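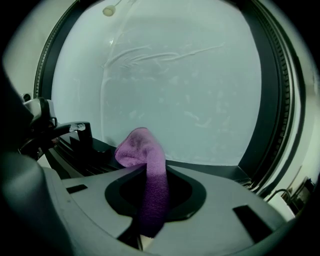
Entretien du linge – Séance 4 : le tissu éponge, du tambour à l'étagère
Notes de cours, module « Textiles du quotidien »
Enseignante : Romana Hubáček. Travaux pratiques : Sixten Nordin

Rappel de la séance précédente : on avait terminé sur les armures simples (toile, sergé, satin). On passe aujourd'hui à une étoffe que tout le monde a chez soi et que presque personne ne regarde de près, la serviette éponge. C'est un tissu formidable !

1. Pourquoi ça boucle

L'éponge se tisse avec deux ensembles de fils de chaîne. Le premier, bien tendu, forme le fond. Le second, plus lâche, est repoussé par le peigne et se soulève en boucles, sur une face ou sur les deux. Ces boucles multiplient la surface de fibre en contact avec l'eau, d'où le pouvoir absorbant. Prenez une serviette usée et une neuve, passez le pouce à rebrousse-poil sur chacune : on sent tout de suite la différence de hauteur et de souplesse.

Vocabulaire à connaître : chaîne de fond, chaîne de poil, trame, liteau (la bande tissée à plat près du bord), grammage.

Le grammage s'exprime en grammes par mètre carré. Une serviette légère sèche vite et se range facilement, une serviette lourde est très agréable sur la peau mais garde l'eau longtemps. Pour les couleurs soutenues – violet, bleu nuit, bordeaux – prévoir les premiers lavages à part, le surplus de teinture part dans l'eau.

2. Charger et décharger une machine à hublot

Avant de charger, on secoue chaque pièce et on vérifie qu'aucune chaussette ne s'est glissée dans les plis. On laisse de la place en haut du tambour, une main posée à la verticale doit pouvoir passer au-dessus du linge. Trop serrée, l'éponge se rince mal et ressort raide.

À la sortie, les serviettes sont souvent torsadées, parfois nouées autour d'une manche. Ne tirez pas sur une boucle ! Saisissez la pièce par le milieu ou par le liteau, soulevez, laissez-la se dérouler sous son propre poids. Si une boucle dépasse, coupez-la au ras avec de petits ciseaux, le tissage ne filera pas.

Pensez aussi au joint du hublot, où s'accumulent peluches et humidité. Un coup de chiffon, puis on laisse la porte entrouverte.

3. Essorage, séchage, souplesse

Essorer, puis secouer franchement (Emília Matoušek a fait la démonstration mercredi, on l'a entendue jusque dans le couloir). Ce geste redresse les boucles écrasées contre la paroi du tambour.

Adoucissant : à éviter. Il dépose un film gras sur la fibre, la serviette paraît plus douce et absorbe moins. En cas d'eau dure, on surveille surtout le dosage de la lessive, l'excès laisse des résidus dans les boucles.

4. Pliage

En deux dans la longueur, encore en deux, puis en trois. Le pli rond se place vers l'avant de l'étagère, les bords vers le fond. Les serviettes propres vont sous la pile.

À préparer pour la prochaine fois

Découper 2 carrés de même taille, l'un dans une serviette lavée avec adoucissant, l'autre sans. Poser une goutte d'eau sur chacun et chronométrer l'absorption, 6 essais par carré. Noter les résultats dans un tableau, avec le grammage si l'étiquette l'indique. Hafþór Kárason garde les chronomètres et les ciseaux cranteurs, passez les prendre avant midi.

Lecture : le chapitre sur les velours et tissus bouclés dans le polycopié.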